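Learning Grasp Points on Twisted-Pair Wiring from Wrist Camera Views
Project report, Group 6: Jade Chan, Edgars Jankauskaitė, Uthai Suwannarat
Supervisor: Baoshan Xu

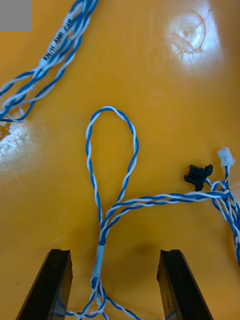 Figure 1. Wrist camera view of the harness, with the central loop ahead of the open fingers.

Last updated: December

1. Task

The gripper must pick up a wiring harness at its sleeve and hold it so that a branch can be routed in a later step. The harness is made of blue-and-white twisted pair. It has no fixed shape, and the color pattern is the same on every branch, so color alone does not tell the policy which branch it is looking at. The useful landmarks are the pale heat-shrink sleeve at the base of the loop, the two connectors (one black, one white) and the printed label, which reads "KN/11 AMR CAN" in Figure 1.

2. Data

We recorded 200 demonstrations by teleoperation. The harness was picked up and dropped again before each one. From these we sampled 1,579 wrist camera images and marked the sleeve center and the local cable direction by hand. Images in which the sleeve was fully hidden by a finger were kept and marked as having no target. Demonstrations were split before sampling, so images from one demonstration never appear in both the training and test sets.

3. Method

The network takes a single wrist image and predicts a grasp point and a finger angle. Two versions were trained. Version A uses the full image. Version B uses a crop centered on the area between the fingertips. Both share the same backbone and training schedule. Glare on the orange tabletop was a concern, and we added random bright patches to the training images for both versions.

4. Results

Version A was more reliable when the sleeve started far from the gripper. Version B gave a smaller angle error at close range but often chose a bare crossing of two pairs when the sleeve was outside the crop. Switching from A to B during the approach, at a height of 8 cm, gave the best results on the test layouts. Most remaining failures were grasps that also caught a neighboring strand.

5. Limits

Only one harness type and one table were used. Finger force was not measured. Ultan Foley reviewed the labels for the test set; the training labels were not checked a second time.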